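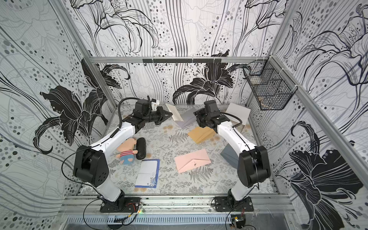
Big flowers are back on the wall in Flotgate, and I'm here for it

6/14/25

I went into Stubbs on Wirton Street this morning for a tube of caulk and came out with four wallpaper samples under my arm and no caulk. So I guess the sale is working!

If you haven't heard, Stubbs is clearing out its whole upstairs wallpaper room before the roof work starts in September. The sign on the door says 1236 rolls have to go, and every one of them is $15, no matter what it used to cost. Some of those papers were way out of my range last year (I know, because I stood there petting them), so I may have said something out loud when I saw the price. The sale runs until the last roll is gone, or until the roofers show up.

What surprised me was what people were grabbing. I figured the plain stuff would go first – the soft stripes, the beige that looks like burlap. Nope! The beige was sitting there in a neat stack, and the line at the cutting table was all flowers. Great big ones, too. Lilies, peonies, poppies the size of a dinner plate, and a lot of it in black and white. The clerk told me the black and white florals started picking up over the winter and haven't slowed down. She thinks folks are tired of gray paint. I'm tired of gray paint, so she may be on to something.

The woman ahead of me was doing a half bath and wanted a big print on all the walls. I was always told that small rooms need small patterns, and I said so, and she gave me a look. Her sister had done the same thing in a mudroom over in Stamby and loves it. The clerk took her side. In a small room you see the whole flower at once, she said, and you're never in there long enough to get sick of it. Okay, fine. I'm rethinking my hallway. 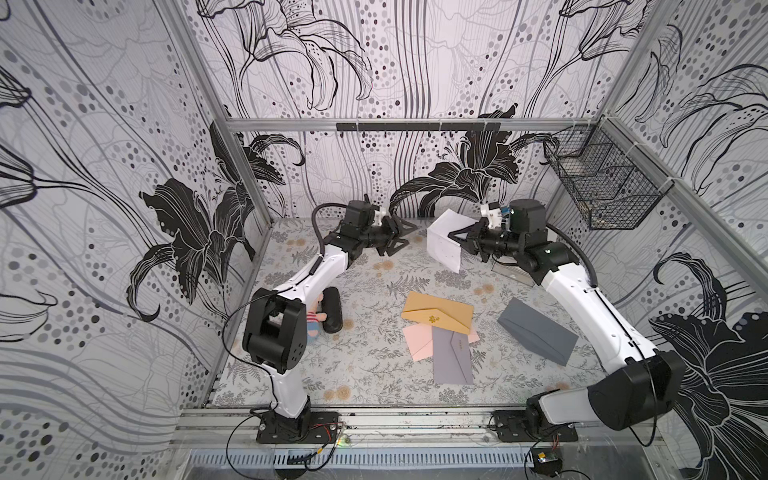 Floral walls in white, gray and black, with gray fern fronds across the table.

Mixing prints is the other thing I kept hearing about. You pick one loud pattern and then a second, quieter one in the same colors, and you let them sit next to each other. Leaves with flowers seems to be the easy way in. I tried it right there with two samples on the counter, and it looked better than I expected – a little like my grandmother's porch, and I mean that as a compliment.

A few practical things if you're headed over. Bring your wall measurements, and write down the height as well as the width, as big prints eat up a lot of paper when you match them. Check that your rolls all have the same batch number. All sales are final, so no bringing back the extras. There's a limit of 14 rolls per customer, and paste is not part of the deal. The stairs up are steep and there's no elevator, but the staff will carry sample books down to the front counter if you ask.

Stubbs is open until 6 on weekdays and until 3 today. Parking out front was a mess when I left, so try the lot behind the bank.

I still need caulk, by the way.

15 shares | 3 comments

Contact the Flotgate news desk | © 2025 All rights reserved | Back to top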